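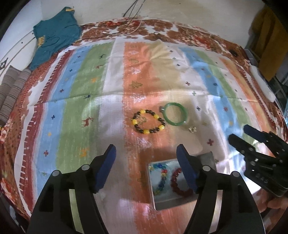

Do you have to scour silk before you dye it with onion skins? For raw silk, I'd say always, because the gum grabs the color first and then half of it washes off with the gum later. The yarn Sandra sent over was still stiff and crunchy out of the bag, so into the soap pot it went before anything else.

November, dye shed, started 9 in the morning

Picking up from the last entry, where I left the Pindari batch sitting in alum overnight. Bucket smelled fine, skeins felt a bit tacky, which Verna says is what you get when the alum goes in too fast. Guilty! I dumped the whole lot in while I was on the phone. Next round I'm dissolving it in a jar of hot water first like a grown-up.

Onion skins: 300 g dry, yellow only. I pulled the red ones out this time (they sent everything khaki in the test pot and Jericho still brings it up). Simmered an hour, lid on, strained through the old pillowcase. Liquor was a deep tea brown. Yarn went in wet at low heat and I kept it under a simmer the whole time, or tried to, the left burner runs hot and I had to keep shuffling the pot half off the flame.

Skein A came out a strong orange gold. Skein B, same pot, same time, is paler at one end where the tie was too tight. I knew it when I tied it. Loose figure eights from now on, and four of them per skein.

Skein C got an iron dip afterward, just a pinch in the rinse, and went to a mossy olive that I love more than the other two put together. It felt rougher once it dried though, so I'd keep iron for weft or trim and leave it off anything that sits against the neck. Bronisława wants it for her shawl border, so okay, border it is.

Tried the Güneş wash soap on a snippet of A. Shifted a shade toward peach, no bleeding onto the white cotton strip. The cheap dish soap took out way more, and I'm not using that again on anything finished.

Window test: snippets of all three are taped to a card on the south sill, top half covered with foil. Rocío, if you're in before me, please don't move the card to get at the plants!! Last time we lost two weeks of fading that way.

Still to do: weigh the leftover skins, label the olive skein before I forget which iron jar I used, ask Sandra if the next cone is the same silk. Also we need a second strainer. Exhaust bath is in the blue bucket, might get a soft yellow out of it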